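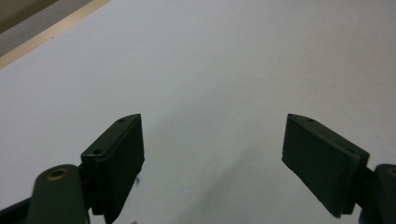
*Clurnov Group for Furniture and Interior Surfaces*

**Figure 3.** Matte white surface with a light tan wood strip along its border, viewed obliquely.

### 3.2 Surface appearance and edge definition

Plain white work surfaces are common in domestic interiors and awkward to assess by eye. The material in Figure 3 carries no print or pattern, and its only visible structure is a fine grain. Its tone nevertheless varies from a pale bluish gray on the left to a warmer beige gray on the right. An observer asked to name the color of such a surface will give different answers for different parts of it.

We therefore treated apparent tone and surface color as separate variables. Color was recorded against the Hirvonen reference cards under a fixed lamp at 1000 lux, and apparent tone was recorded under the room lighting as found, with a lower limit of 200 lux. Surfaces below that limit were excluded. The full set contains 2239 paired readings from 32 rooms, all taken before the lighting survey closed in December. Nokuthula Xaba coded the readings and resolved disagreements between the two raters.

Edge definition was scored on the Plutetti scale, which runs from zero (no perceptible border) to five (a continuous border legible from standing height). A strip of contrasting material raises the score when its border is straight and its own face is smooth. The pale, yellowish beige wood in Figure 3 meets both conditions. The contrast with the white is modest in lightness and clearer in hue, and most of our raters relied on the hue difference when lighting was low.

What lies beyond the edge also matters. A darker zone outside the strip, such as the gray band at the upper left of Figure 3, gives a second boundary parallel to the first. Raters were instructed to score the inner boundary only — the line where the white surface stops — and to note the outer one in the comments field. Scores entered without this distinction were returned for a second pass.

Texture was coded as absent, fine or coarse. Fine grain of the kind visible in Figure 3 was difficult to separate from noise at low light levels, so the code was assigned only after a touch check in the room. Zutero panels were coded separately and are discussed in Section 3.4.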